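Nornedlow Constitutional Court

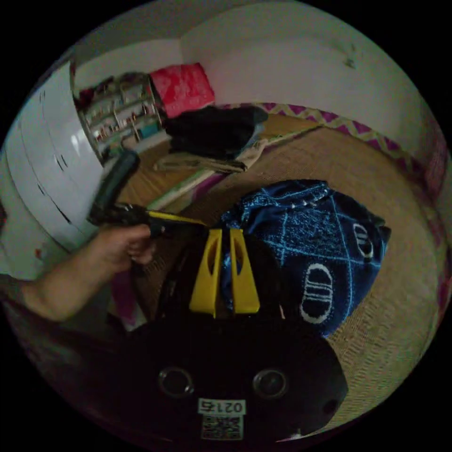

The Nornedlow Constitutional Court is the highest court of Nornedlow and sits in the city of Plemcombe. It reviews laws passed by the regional assembly and settles disputes over elections. Petitions require the signatures of 3,000 registered voters.

In its Zutel ruling, issued on February 2, 2021, the court struck down an electoral law that had passed the assembly by 261 votes to 254. New district boundaries took effect in April of the same year.

See also: Nedelcu Commission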